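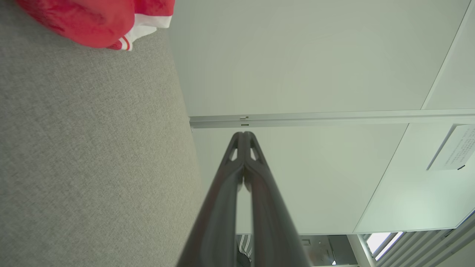 Wrist camera and gripper comparison – bench inspection checklist
Site: Wivgate, first floor
Arm: Aranda 500
Grippers under trial: Skesau long-finger, Lavosier parallel pad
Inspected by: Wanpen Saithong
Second check: Yaroslav Ostapchuk
Date: Feb 15, 2023

Mark each line Pass, Fail or See comment. Do not power the arm until section 1 is complete.

1. Before power-on

1.1 Emergency stop pressed, released and pressed again. Pass.
1.2 Second stop button within reach of the person handling cloth. Fail, then Pass. The lead was too short and Yaroslav moved the socket block.
1.3 Base bolts checked with the torque wrench. Pass.
1.4 Speed limit set in the controller before the first move. See comment. The controller had gone back to its default after the update. Limit entered again by hand and saved under profile 123.
1.5 Loose sleeves, lanyards and scarves off or tucked in. Pass.

2. Gripper, Skesau long-finger

2.1 Fingers close tip to tip with no sideways step. Pass.
2.2 Edges of the finger slots free of burrs. See comment. Slight roughness inside one slot, found with a fingertip. It could snag a knit. Begoñe to smooth it before the next run.
2.3 Fixing screws tight at the wrist plate. Pass.
2.4 Opens fully when air or power is cut. Fail. It holds its last position. Acceptable for cloth but must be written on the door notice, and hands stay clear until the release key has been used.

3. Gripper, Lavosier parallel pad

3.1 Pads seated and not lifting at the corners. Pass.
3.2 Pinch gap guarded at full opening. See comment. The guard fits but rubs on the cable. Rerouted with two clips, look again after 10 hours of use.
3.3 Opens fully when power is cut. Pass.

4. Wrist camera

4.1 Bracket tight, no movement when pushed by hand. Pass.
4.2 Both fingertips in view with the gripper shut. Pass for Skesau. With the Lavosier fitted the bracket needs the lower hole.
4.3 Exposure steady when the wrist tilts up towards the ceiling or the window. See comment. Auto exposure hunts for nearly a second. Stela wants it fixed for the trial – agreed, but use the same value for both grippers or the footage can't be compared.
4.4 Cable has slack at full wrist rotation. Pass.

5. Open actions

Smooth finger slot – Begoñe Zabala
Door notice wording for 2.4 – Ainhoa Salcedo
Fixed exposure value – Stela Rusu
Spare bracket, part 803, on order

Cleared for cloth trials at reduced speed with the Lavosier. The Skesau stays off cloth until 2.2 is signed.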